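4.2 Comparison of gripper and controller pairings on the transfer cell
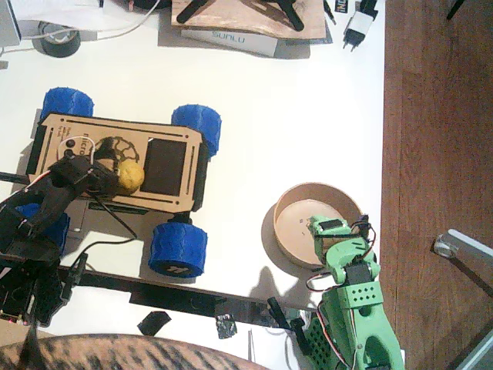 Figure 3. Transfer cell seen from directly above. The black arm (left) closes on the yellow ball on the top plate of the wheeled car; the green arm (right) hangs over the cardboard bowl.

The second series of trials examined whether the choice of gripper or the choice of controller had the greater effect on the reliability of a short transfer task. In the first series, reported in Section 4.1, each arm had been tested alone on a fixed pad. That arrangement made the results easy to repeat but left out a difficulty that arises in most practical uses of low-cost arms, namely that the object is seldom presented on a rigid surface. The second series therefore placed the ball on the top plate of a small four-wheeled car, which is free to roll when pushed.

Both arms are built largely from 3D-printed parts and were operated from the same white tabletop (Figure 3). The black arm reaches in from the left and the green arm stands on the right, with its gripper over the bowl. The arms were not intended to be identical. The black arm carries the Flirnent gripper, in which a single servo drives one finger against a fixed jaw. The green arm carries the Grukgate gripper, in which both fingers are driven through a geared linkage and meet near the centre line of the wrist. Printed parts for both grippers were produced at the Ladville workshop on one printer and from one set of slicing parameters, so that differences in finish would not be mistaken for differences in design.

Two controllers were compared. The first, referred to below as the open-loop controller, sends a recorded series of joint positions at a fixed rate and takes no account of servo load. The second, developed by Rui Leitão from the earlier Lüthi joint controller, reads the load reported by the finger servo and stops the closing motion once a set threshold is passed. Each gripper was tested with each controller, giving four pairings. The approach path was taught by hand for each arm and was not changed when the controller was changed.

Procedure

A trial began with the ball resting on the car and the arm under test in its parked position. The arm moved to the ball, closed its gripper, lifted the ball clear of the plate, carried it to the bowl and released it. A trial was recorded as a success only if the ball came to rest inside the bowl. Trials in which the ball was lifted but lost on the way were recorded as carry failures, and those in which it never left the plate as grasp failures. The operator did not correct the arm once a trial had started.

The wheels of the car were left unlocked. The car was returned to its starting position against a removable stop before each trial, and the stop was then taken away. The shared workspace meant that only one arm moved at a time; the other held its parked position with its servos powered. Each pairing was run for 400 trials, in blocks separated by a rest period long enough for the finger servo to return to its idle temperature.

Results

The controller had the larger effect. Across the full series of 1600 trials, 1087 were successful. Of the failures, 136 were carry failures and the remainder were grasp failures. Most grasp failures occurred under open-loop control and followed one pattern: the moving finger reached the ball before the opposite jaw was in contact, pushed it sideways, and in doing so shifted the car. Once the car had moved, the taught path no longer brought the gripper to the right place, and the fingers closed on the edge of the ball or missed it altogether.

The Flirnent gripper was more prone to this fault than the Grukgate gripper, as would be expected from a design with one fixed jaw. The symmetric closing motion of the Grukgate gripper tended to centre the ball before any large sideways force was applied. Under load-sensing control the difference between the two grippers became much smaller. The closing speed was lower in the last part of the travel, and the car was seldom displaced far enough to matter.

Carry failures were spread more evenly among the pairings. They were most common where the load threshold had been set too low, so that the gripper stopped closing on first contact and held the ball only lightly. Raising the threshold by one step removed most of these failures during the setup runs. Raising it further brought no benefit and caused the finger servo to stall on 21 occasions – none of which damaged the printed linkage. The stalls were excluded from the series and are listed separately in Appendix B.

Cable routing proved to be a source of variation that had not been allowed for in the original plan. Servo leads run along the outside of both arms, and in early setup runs a slack lead on the black arm touched the car during the approach. This was enough to turn the car slightly before the gripper arrived. Setup runs in which contact was seen were discarded, and a check of lead clearance was added to the start of every block.

Limitations

The results apply to one object of one size. The ball is light and slightly rough, and a smooth or heavier object might favour the fixed jaw of the Flirnent gripper, which tolerates a higher closing force. The two arms also approach the car from different sides, and although the car was placed on the same mark for both, their reach at the point of grasp was not equal. Any difference in stiffness that results from this is included in the figures for the grippers. A further series in which the grippers are exchanged between the arms is planned for June and will use the same procedure.

No attempt was made to measure the effect of the bowl. Its walls are low, and in a small number of trials the ball struck the rim on release before settling inside. These trials were recorded as successes in keeping with the definition given above. Release height was fixed for each arm and is reported with the joint positions in Appendix C.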